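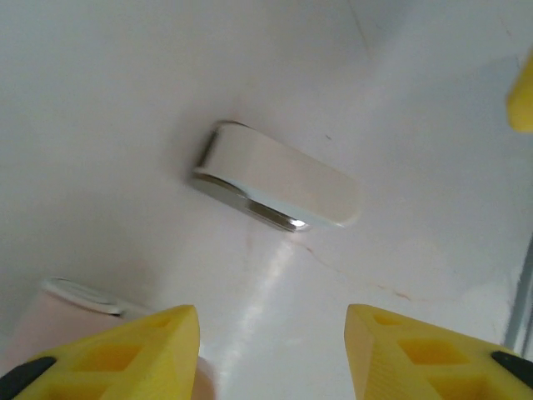 Ildikó Virág asked whether Laruvham still needs a harbour now that I've moved the river. It does, but a smaller one. The salt barges from Trisdale stop there before the marsh.

Redrew the coast this evening. Laruvham had 600 people in the first draft, far too many for one well and no farmland. It's down to 94 now, almost all of them salt workers.

The old toll road stays — the party will need it in session 6. I've put a ruined gatehouse where it crosses the Chien, and a ferry further up for anyone who won't pay.

Still stuck on scale. One hex is 30 miles, so the whole marsh fits in two of them. Might do it as a separate sheet.

Labels next, then the hill shading.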